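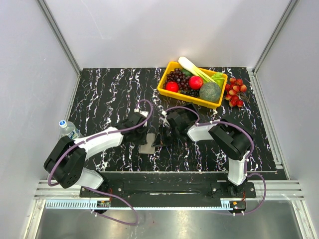
From: Siham Akl
To: letach-robotics list
Date: 4th April
Subject: Re: [letach] grocery task, where are we

Quick one, lab closes soon.

Kamran Shahbazi wrote:
> Can someone post the state of the grocery task before the Dandusgate
> demo? Last I heard was March and we had 26 good runs. Also do we
> still want the grapes outside the basket or in? And who has the
> cable ties.

Grapes: both. Dark ones in the basket, the red/orange bunch on the table to the right of it. Please leave the leek across the top, I know it sticks out over the back, the rules say mixed produce and long items count.

Runs – we're at 91 now, target is still 300. 22 of those need relabeling bc I typed the wrong task name, my fault, will fix tonite.

Bottle stays on the left side for now. Left arm only for that one pls, don't cross over. Two people tried it with the right and the elbows get way too close.

Start pose for the flat piece in the middle: both grippers low, small gap between them, then go. If you start them higher the Zindine script times out and you lose the run.

Purple cables – check the loops before you home the arms!! Esp the left one, it hangs over the front edge. Ties are in the Farahani box under the bench.

Still need somone for the late slot. Reply here not to me direct, I wont see it.

Siham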